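Notebook, bench 2
Saturday, started 8:15

Hide glue and liquid glue tests, continued from the last page. Three glues this time: the granular hide glue we have always used (Yüksel, the coarse grade), the bottled liquid from Hullent, and the fish glue that came in the Stovomeck order. Same joint for all of them, a plain lap in maple with a one inch overlap, clamped overnight.

Soaked the granules in cold water at 8:20. Two parts water to one part glue by weight. Last time I went thinner and the joints starved, so I am staying with two to one until there is a reason to change. By 9:30 the granules had swollen and there was no free water standing on top. Put the jar in the pot and brought it up slowly. It should sit at 140 F. The dial on the pot reads high, so I go by the probe and ignore the dial.

Shop was 69 degrees when I started and stayed there most of the morning. Humidity not recorded, the gauge is still at zero and needs a battery.

Prepared the maple while the glue heated. All pieces from board 229, which is flat sawn and fairly even. Planed the faces, no sanding. I marked each lap on the end grain with pencil: Y for Yüksel, H for Hullent, S for the fish glue. Ten pieces of each, so five joints per glue. One of the H pieces had a small check at the end. Cut a new one from the offcut and marked it H with a dot so it can be told apart later if it behaves oddly.

Glue-up order was Y, then S, then H. The hot glue goes first because it gels so fast at this temperature. I warmed the laps with the heat gun on low for a few seconds before brushing. Open time on the first joint felt like less than a minute. On the second I was slow with the clamp and the squeeze-out had already gone to jelly, so I opened it, scraped it back, and did it over with fresh glue. It is marked Y2R. I would not include it in the average.

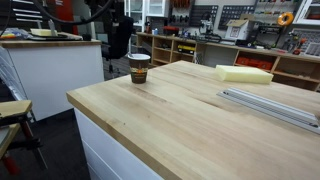 The note in the margin here is from Trirnulent, added after lunch: why leave Y2R out at all, when every real repair on an old chair is a redo on a surface that has had glue on it before, and that joint might be the most useful one of the lot. Fair point. I will break it with the rest and list it on its own line. If it holds up well I will make a proper set of redone joints next time, scraped and washed with warm water, against a set that is only scraped.

Fish glue went on without trouble. It is thin and stays wet long enough to fuss with the alignment. It does smell. The Hullent liquid was thicker than I remember and pulled strings off the brush. The bottle is lot 2289 and there is no date on it that I can find. Old liquid hide glue sometimes never dries hard, so I put a drop on a scrap of glass and left it on the shelf by the window. If it is still tacky on Monday I will throw out the bottle and strike the H results.

Clamps: used the small bar clamps for everything, one per joint, wax paper under the pads. I don't have a good way to set the same pressure on each. I tightened until an even bead showed on both sides and stopped. That is probably the weakest part of this test.

Things to fix before the next round:
Battery for the humidity gauge.
Second brush for the hot glue, the old one is shedding.
Strain the jar before it goes in the refrigerator, there was grit in the last half inch.
Write the clamping time on the tape as well as the letter.

Clamps off tomorrow morning, then the joints rest a week before breaking. The breaking jig still needs the longer arm. Leftover Yüksel glue poured into the flat tin to gel, will cut it in cubes and refrigerate. It should be good for one more reheat, not two.

Stopped 2:40.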